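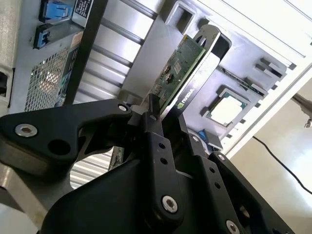
November 1, 2024 - Tellamen bench, card insertion. Question for this week is whether the arm can take over PC assembly from the Sondik line, starting with the graphics card. Holding is the easy part. With the NVIDIA card upright between the fingers, the lower end of the black shroud sits just above the grip, and the processor in its socket is exposed behind the board. A bad approach angle puts a green PCB edge into a heat spreader. Added a keep-out volume over the socket.

Today: 7 attempts, 3 fully seated. Of the rest, most stopped on the slot lip with the bracket end high. Wrist force reads the same for "on the lip" and "nearly home", so the threshold is no use by itself. Uyên Vũ suggests a small rocking motion before the final push - the way she does it by hand. Will try at low speed.

Luo planner still slow near the chassis wall. Up to 1000 samples per path, then it gives up.

My view: parts handling yes, seating not before January. Screws and cables stay with people. Zundau wants a dishwasher-loading demo too. Told them plates have more clearance but worse friction.

To do: re-zero wrist sensor, log bracket height at contact.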